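Clinwood Bench: data card and README

Version 5, revised in March
Maintained by Orathai Phuthong and Panya Onsri, Trendthorpe

Summary

Clinwood Bench is a set of recorded attempts at ordinary manual work by robot arms, scored against a written task sheet. It was put together to answer a narrow question: which household and shop-floor chores can a current arm finish start to end, with no person stepping in, often enough to be worth setting up? Success on a single motion (one grasp, one insertion) is recorded but does not count toward the headline number.

The set has 127 task sheets. Of these, 43 are shop-floor tasks and the rest are household tasks. Household tasks include folding, wiping, sorting cutlery, loading racks and closing lids. Shop-floor tasks include kitting, fastening, cable routing, and the teardown and refitting of desktop computers.

Contents of the release

tasks/ one plain text sheet per task, with start state, end state and time limit
episodes/ recordings grouped by task, with joint positions and gripper state
scores/ per-episode scores from two raters, plus the agreed score
splits/ train, validation and held-out lists
tools/ loader, score checker, plotting script

Episodes are stored at the rate they were recorded. The loader resamples on request. Camera streams and joint logs share a clock, but the first half second of any episode should be treated as unreliable and is masked by default.

Scoring

Each episode gets a score from 0 to 5. A 5 means the end state on the sheet was reached inside the time limit with no help and no damage. A 4 means it was reached late. A 3 means one human touch. Scores of 2 and below cover partial work and are described in scores/rubric.txt. Raters do not see which policy produced an episode.

Damage overrides everything else. A bent pin, a torn shirt or a chipped plate gives a 0, even if the end state was reached.

Computer teardown and refit

The desktop computer tasks are known in the set as the Stallau group, after the parts tray layout they share. The case lies on its side on a slotted aluminum table with the side panel off. Parts covered are the processor, memory modules, hard drives, and the power and data cables that go with them.

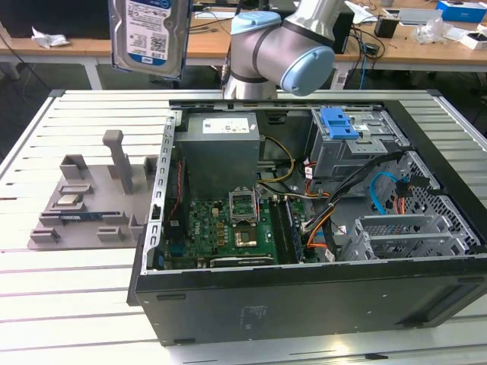

Results in this group are split by part type. Rigid parts with a clear place to go are handled best. A drive can be gripped across its body and tolerates small errors in angle. Memory modules are harder: removal is fairly dependable, while seating fails when the module is pressed down at one end first. Processors are picked and placed with reasonable accuracy, but the socket lever accounts for most of the zero scores in the group, nearly all of them for bent contacts.

Cables are the weakest part of the group by a wide margin. No policy tested so far has routed a power cable back to its starting position and scored above 3. A loose cable also spoils other tasks by drifting into the approach path, and sheets that allow this are tagged cable_interference. Report tagged and untagged results separately.

Household tasks

Loading and sorting tasks look much like the rigid part results above. Cloth looks much like cable. Wiping scores well on flat surfaces, although the sheets test coverage only and say nothing about whether the surface is clean. Treat the wiping numbers as an upper bound.

Known limits

Start states are set by hand from a reference photo. Two operators will not produce the same pile of towels.

Lighting is steady across all sites. We have no night or direct sun episodes.

Time limits were set at three times the median for a person. The Karabulut baseline was tuned before these limits were fixed and is slower than it needs to be on 19 of the tasks.

Reset time is not scored. For several tasks it is longer than the task itself, and anyone estimating labor saved should add it back in.

Recommended use

Comparing policies on whole tasks, and studying where in a task they fail. The set is not suited to safety claims or to predicting performance around children or pets.

Changes since version 4

Rubric wording for scores 2 and 3 tightened. Duplicate episodes removed from the folding tasks. Loader no longer drops the last sample of an episode. Held-out list for the Stallau group redrawn after an overlap with train was found.

Corrections go to Panya Onsri. Include the task number and the episode hash.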